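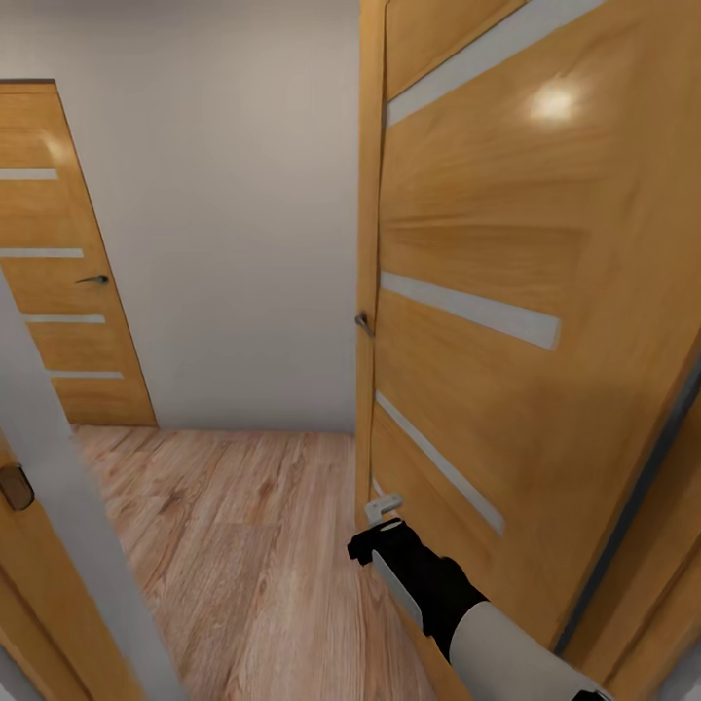 Property tax in my county is billed in two halves, and the second half is where the mistakes show up. The first bill is an estimate built on last year's assessed value. The second is corrected to the new value, with any exemptions applied. If an exemption has dropped off the roll, the second bill is the first you hear of it.

Mine dropped off in August. The bill was $2,711 higher than the one I had budgeted for, and the line that should have read "homestead" was blank.

I want to set down how I worked through it, mostly so that I have the order of steps next time.

The first thing to check is the parcel number. Mine had changed. The county moved its records to a new system called Driter over the winter, and some parcels were renumbered when their plats were redrawn. The Hettiarachchi subdivision, where I live, was one of the redrawn ones. The old parcel number still brings up a page, and that page still shows the exemption, but the page is a dead record. The bill is issued against the new number.

The second thing to check is the notice of assessed value, the sheet that comes in spring and says "this is not a bill" across the top. It had the new parcel number on it and no exemption. I had filed it without reading past the value. The value was correct, so I assumed the rest was too.

The appeal window for assessed value had closed by then. I spent an evening worrying about that before I read the rules properly. An appeal of value and a correction of an exemption are two separate procedures, with separate forms and separate deadlines. The first asks the board to change its opinion about what the house is worth. The second asks the assessor to fix a clerical record. In my county a correction can reach back 3 years, provided the owner qualified in each of them.

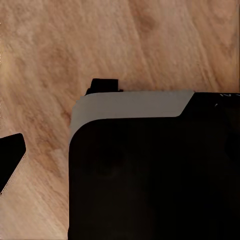

The form itself is two pages. It asks for the parcel number, the date you took ownership, proof of residence, and a statement of what you believe the error to be. I kept the statement to four lines. I gave the old number, the new number, the year the exemption was first granted, and the year it stopped appearing. I attached the dead record as a printout, along with the spring notice and a utility bill from each year in question.

Then there is the matter of whether to pay while the correction is pending. In my county you pay. Penalty interest runs from the due date on whatever is unpaid, and a pending correction doesn't stop it. If the correction goes through after payment, the difference comes back as a refund or a credit against the next bill, and there is a box on page two to say which. I picked the refund. The credit would have been simpler for them, but I would have had to track it across two tax years — one more number to carry.

People with an escrow account have one more step. The servicer pays whatever the county bills and then adjusts your monthly payment to cover the shortfall. If the county later sends a refund, the servicer does not lower the payment until its next annual review unless you ask for an early one. The ask has to be in writing. Mine charges nothing for it. The change was $200 a month in my case, so I did not want to wait for the review.

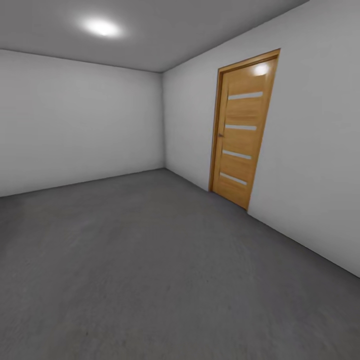
The other half of the job was the deduction. A property tax refund for a year in which you itemized may have to be reported as income the following year, up to the amount the deduction lowered your tax. If you took the standard deduction, it generally doesn't matter. I itemized in one of the years and not in the others, so I had to ask the county for the refund broken out by year. The assessor's card was useful for a different reason. It describes the interior of a house the way an appraiser would, by room and by finish, and a room as bare as the one pictured, with a blank pale wall and one round ceiling light, is a single line on it. Read that card while you have the file open. Mine listed a finished room over the garage that does not exist, and that goes to value, so it will have to wait for the spring window.

I delivered the packet by hand at the Fornosora Street annex. Mail is accepted, but the counter gives you a stamped copy and the mail does not. The annex is open on Saturday until noon during billing season, and the wait was 15 minutes. The clerk checked that both parcel numbers were on the form and that the signature matched the deed.

I have used a Kulesport file box for tax papers for years, with one folder per year. I have added a folder labeled with the new parcel number, and the stamped copy is at the front of it. The county's letter says corrections are decided in the order received.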